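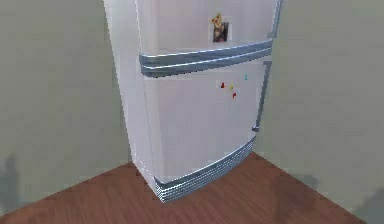
I said in September that I would write up how the Sameo kitchen is set up, and it is now 30th January, so this is overdue. Sameo is the simulated kitchen we use to try out the arm's jobs before we let the real one near anything breakable. I look after it three evenings a week, with help from Ekow Sowah, who wrote most of the loader.

The kitchen itself came from a set of room models that Akosua Darko put together when she was still at Batista. The walls are plain grey-green and the floor is reddish-brown planks, and we have left both alone. The only thing I changed at first was the fridge. The original was one solid block, so the doors could not open. I split it into a body and two doors, gave each door a hinge, and then had to put the handles back on by hand as they had stayed behind with the body.

The magnets took longer than the hinges did. They were separate objects with their own weight, and at every reset they dropped off the door and slid across the floor. They are now fixed to the door and move with it. If you load an old save you will still get the falling ones, so please don't load an old save. 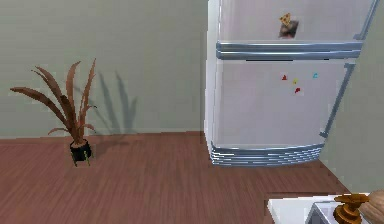 The hand is the Handholm one. Its padded surface is modelled as a soft contact, and the softness value matters more than anything else in the settings file. We had it at 40 for months. Ohemaa Korletey tried 20 one evening and the fingers stopped jittering when they closed on small things. It has been 20 ever since. If you go down to 13 the fingers sink into whatever they are holding, so there isn't much room below.

After the softness, I check the home position. The arm should come back to the same place after each run, and if it doesn't, the usual cause is the third joint limit having been overwritten by the loader. Ekow has a fix for this on his own machine. I am still waiting for it on mine.

Next I go round the cameras. I do this before every batch now, having once left one turned the wrong way for a whole night of runs.
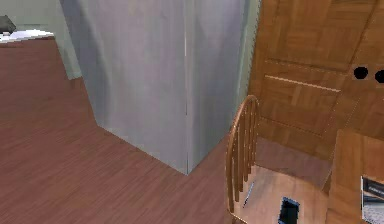

For each camera I move the view to its saved position, take one still and put it next to the last good one. It's dull but it takes less time than doing a batch again. I also look at what is near the edges, as small items on the chair or the counter get left over from other people's tests and then turn up in the next lot. Kekeli Dramani has asked for a tidy-up script. At the moment the tidy-up script is me.

The other regular job is shadows. We only keep soft ones, and they are worked out again whenever the lamp is moved. The plant is the slowest thing in the room to draw because of all those thin leaves. I cut the number of faces on each leaf and the start-up time came down to 59 seconds, which I can live with. Leanne Blackburn would like the plant taken out altogether. I would sooner keep it, as the arm's planner needs something awkward to go round.

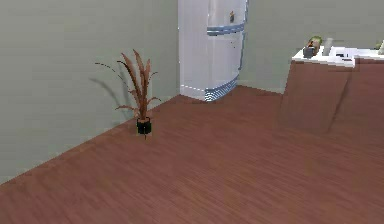
There are two faults I haven't mended. The bottom edge of the fridge flickers where it meets the floor. I think the two surfaces are sitting at the same height and the renderer can't choose between them, so raising the fridge by a hair should cure it, but then the hinges need setting again. The second is the stem that shows through the base of the plant pot. It does no harm and I have left it at the bottom of the list.

Grurell have a newer version of the physics engine and I have been asked a few times if we will move to it. I'd like to, but the softness value means something different there and we would have to find our number all over again. I'll try it on a copy first and leave the working kitchen as it is until the current batch is finished.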